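Equipment Plan for a Two-Arm Kitchen Tidying Bench
Student project report, Tremmont Robotics Stream

1. What the report is for

Our group was asked to prepare a purchasing plan for the next stage of the project. The task of the bench is simple to say: the arms should take a mug and put it in a dish rack. To plan for it is less simple, as the arms are only one part of the cost. This report covers the grippers, the spare parts, the cables and the small household objects we want to request before March.

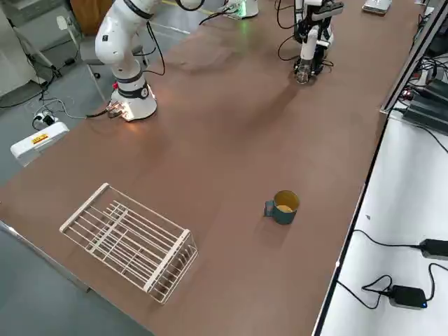 Written by Fidel Urrutia
Submitted October 6, 2025

2. How we made the list

At first we copied the list from last year's group and changed the prices. Our supervisor returned it and asked us to start from the work. So we sat at the bench for several sessions and wrote down every time we had to stop, and what was missing when we stopped. The most common reason was not the arms. It was cables in the way, a power adapter without a good place, or no second object to try when the first one was too easy.

From these notes we made two groups of items: things that stop the work when they fail, and things that only make it slower. The first group is bought first. The second group is bought if money remains.

3. Grippers and fingers

We compared two suppliers, Prornel and Abreu. Prornel sells fingers as a set with the mounting screws included. Abreu sells each finger separately and is cheaper per piece, but the delivery time can be up to 45 days. For a project which ends with the term this is a serious risk. We recommend Prornel for the first order and Abreu for spares, because spares can wait.

We ask for three sets of fingers. One is for use, one is a spare, and one is for students who want to test a different shape – this last one can be removed if the budget is reduced.

4. Cables and power

Cable management was not in last year's plan at all. We propose clips, sleeves and a closed box for the power adapters, to be fixed under the bench. The quotation from Nustura for the whole kit is 400 dollars, including labels. It is a large part of our budget, and we discussed it for a long time. A smaller kit exists, but it does not include the box.

5. Household objects

The objects are the cheapest line and also the one we forgot most easily. A mug with a handle behaves differently when it stands and when it lies on its side, and the plan should allow for both. We request eight mugs in different sizes and colours, and another dish rack of a different model. Cloths and trays can be brought from home.

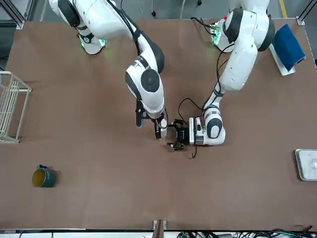 Réjean Robichaud wrote in the margin of our draft that he would move the cable kit to the top of the list and buy fewer mugs. In his opinion a group can borrow a mug from any kitchen, but it cannot borrow a safe place for its power adapters. He also asked why we had no line for shipping.

We accepted the remark about shipping and added the line. On the mugs we agree only partly. Borrowed mugs go back to their kitchens, and then a result cannot be repeated with the same object. We kept the number but marked half of them as optional.

6. Order of purchase

First order: cable kit, two sets of fingers, four mugs.
Second order: third set of fingers, dish rack, remaining mugs.
Shipping is calculated separately for each order.

The quotations must be renewed before the second order is placed, as Prornel does not hold its prices into the new term.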